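Starting a new tablet when you're a worrier

I finally picked up the new prescription in February, after putting it off for longer than I'd like to admit. My doctor wanted me off the old one (it made me sleep like a log and eat like a horse) and onto a low dose of something else for the anxiety. Fine by me! Then I got home and unfolded the leaflet.

Have you ever read one of those things at bedtime? Don't. I got as far as dizziness and dry mouth and was already convinced I had both.
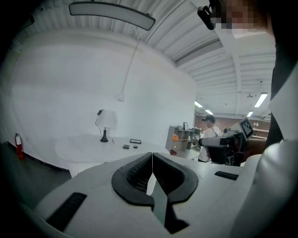
So the next morning I rang the pharmacy at Kinyua, and the pharmacist was lovely about it. She went through which side effects usually settle down, which ones I should ring about straight away, and asked what else I was taking. I'd completely forgotten about the hay fever tablets, which she wanted to know about because the two together can make you pretty drowsy.

I've kept a little notebook ever since. Time taken, what I ate, how I slept, mood out of ten. My favourite entry just says "grumpy, soup".

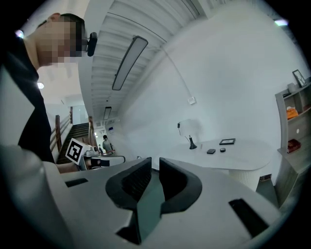

The first couple of weeks were a bit rubbish, to be fair. My tummy was off and I had the strangest dreams (one was set entirely on the 513 bus). I was told it could take up to 6 weeks to feel much, and that's a long wait when you're checking yourself every five minutes for signs of calm.

What I wish I'd asked at the first appointment:

Can I have a glass of wine with it?

What do I do if I miss one?

Is it okay to drive to Sunditz in the first week?

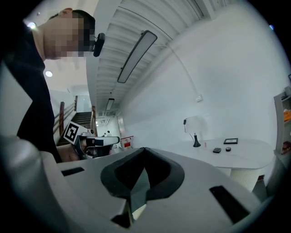

Where I'm up to now

Still on it, same dose, sleeping better. I have two alarms on my phone because I snooze the first. My next review is coming up and the notebook is going with me, soup and all. 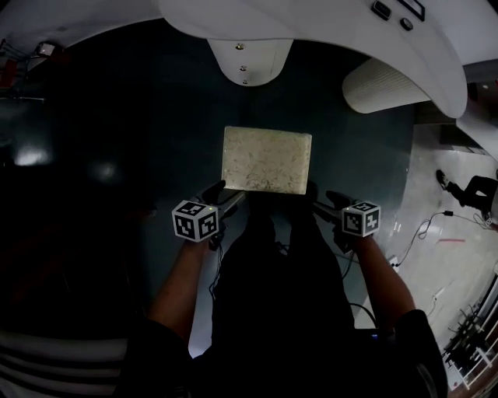

Pale block held between two grippers.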